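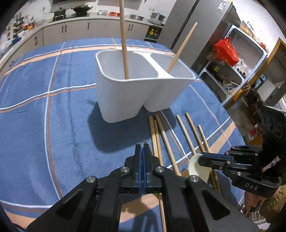

Dowels on the blue cloth, with the white cup tipped among them.

The Closed Hand

By the time Wiesława Duda got to recording 133 the tea beside her keyboard had gone the colour of the river at Uvport, and she had begun talking to the software in the voice her mother used to keep for goats.

"You're not holding anything, my love," she told it. "Look at yourself."

The software, which was called Zindico and had been her whole life since February, insisted that it was. There was the gripper on her screen, its two fingers pressed shut over the blue cloth, and there beside it ran the little green bar that meant GRASP. Further down, where the planner wrote its intentions in plain words (her own idea, and she was still a bit proud of it), it said: carrying dowel to left compartment.

It went on saying so all the way across the table. It said it over the tub. Then it said: dowel released, task complete, and it moved on to the next one as pleased as you like, with six dowels lying on the cloth exactly where they had been.

She ran it again, and then she rang Bronisława Nowakowski, although it was Saturday and nearly lunch.

Bronisława had done most of the recordings herself, at her own kitchen table in Bielecka, a gripper in each hand and the pots pushed back along the counter. She was seventy and had been a lacemaker, and her hands were so steady that Wiesława had once spent an entire afternoon looking for a fault in the position tracker before it dawned on her that the line really was that smooth.

"When you've put one in the tub," Wiesława asked, "what do you do with your fingers on the way back?"

"My fingers?"

"The gripper's fingers."

There was a pause, and the sound of a lid being moved and something being stirred. "I shut them," said Bronisława. "You don't walk about with scissors open, do you?"

Well, no, you didn't. Wiesława wrote it on the back of an envelope, scissors, and underlined it, and sat looking at it for rather a long time after they had said goodbye (which took a while in itself, there being a niece's wedding to get through and the matter of whether Wiesława was eating).

The trouble was a single line, and she had written it herself, late one night when she only wanted something that would run. If the fingers were closed, the hand was full. It had worked beautifully for everybody who drifted back to the dowels with the jaws gaping, and that was everybody but Bronisława. Zindico had learned to carry nothing at all from one side of a table to the other, with enormous care.

She took the line out. In its place she put the width between the fingers, because a dowel takes up room and air doesn't, and then, since a thin dowel takes up very little room, she added a second check that looked in the camera for a stick moving along with the hand. That part took her past four o'clock. A dowel that merely passed under the gripper kept being counted as one that travelled with it, and she had to make the check wait a moment before it made up its mind, like somebody on a kerb.

Jimness, the simulator, was slow at weekends for reasons she had never got to the bottom of. She gave it 200 trials and went to peel potatoes. When she came back 53 had finished, and she stood there with the peeler in her hand and read down the log.

fingers closed, nothing held.
returning to dowels.
fingers open.
fingers closed, dowel held.
carrying dowel to left compartment.

In one of the later ones it had gone for the cup, got hold of the rim, and written: fingers closed, something held, not a dowel. Then it had simply stopped and waited. She hadn't told it to do that, or not in so many words, and she would have to find out on Monday where it came from.

She thought of ringing Bielecka again. It was getting on for supper there too, though, and the wedding was bound to come up, so she wrote a note at the top of the file for whoever opened it next.

August 22, 2026. Closed does not mean full. Ask B.N. about scissors.

Then she put the potatoes on and sat down to watch the rest of them go by.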